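Cold coffee concentrate for the fridge

Last updated in April

I have made cold coffee at home for seven years now, first in Bergen and now in a flat with a very small kitchen. Several readers wrote after my page on iced drinks and asked for the base recipe, so I have written it out properly. It is easy, but it is slow, and you must plan it the day before.

What you need

80 grams of coffee beans, medium or dark roast
Cold water, about half a litre
A jar or jug with a lid, big enough for everything
A fine sieve
Paper filters, or a clean cotton cloth
A clean bottle with a tight cap

The beans can be quite ordinary. I use the Grilach dark roast from the shop on the corner, which I find a little boring when it is hot. Cold, it tastes of cocoa and I like it very much. My neighbour Cirilo Zavala prefers a light roast and gets something closer to tea with lemon. Try both in small amounts before you decide.

Grinding

Grind coarse. The pieces should look like rough sea salt. If you grind too fine, the liquid becomes cloudy and bitter, and the filter will be blocked after a few spoons. My old Eklund grinder has no numbers on the dial, so I turn it fully open and then back a little. If you buy the coffee already ground, ask for the cafetière grind.

Steeping

Put the coffee in the jar and pour in one third of the water. Stir until all the coffee is wet, then wait a few minutes. Pour in the rest and stir again, gently. There will be a thick layer on the top and it is normal.

Close the lid and put the jar in the fridge. I leave it for 22 hours. You may take it out after 16, and it will be thinner and more sour. I have once forgotten a jar for two days and it was drinkable only with a lot of milk.

Do not shake the jar while it stands. I did this in the beginning, as I thought it would go faster, but it only made more mud at the bottom.

Filtering

This part asks for patience. First pour everything through the sieve into a jug and throw away the grounds, or give them to the compost. Rinse the sieve. Then put a paper filter in it, wet the paper with cold water, and pour the coffee through a second time. It takes up to 20 minutes. When the drops become very slow, change the paper. Do not press with a spoon - the bitter fine dust goes through together with the coffee.

With a cotton cloth it is quicker, but a little dust will remain. Boil the cloth before the first use, and wash it without soap, because the next batch will taste of the soap. Gunnel Rustad wrote to me that she keeps her wet cloth in the freezer between batches, and now I do the same.

Bottling and keeping

Rinse the bottle with hot water first, if it is glass. A plastic one should be washed with warm water only, as some of them change shape. Let it dry upside down. Fill it nearly to the top, so that there is little air inside, and close it well. Write the date on a piece of tape.

The concentrate stays good in the fridge for one week. After this it becomes flat and a bit woody. When it smells sour, throw it away.

Serving

Mix one part concentrate with two parts cold water or milk, and taste. With ice use less water, for the ice will melt anyway. For a hot cup, add water just off the boil. It is also good over vanilla ice cream, and two spoons of it will improve a chocolate cake.

If the result is too weak, use more coffee next time and keep the same hours. If it is too bitter, first check the grind and only then shorten the time. Change one thing in each batch, otherwise you will not know what has helped.
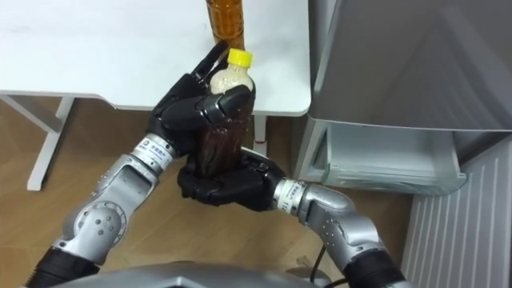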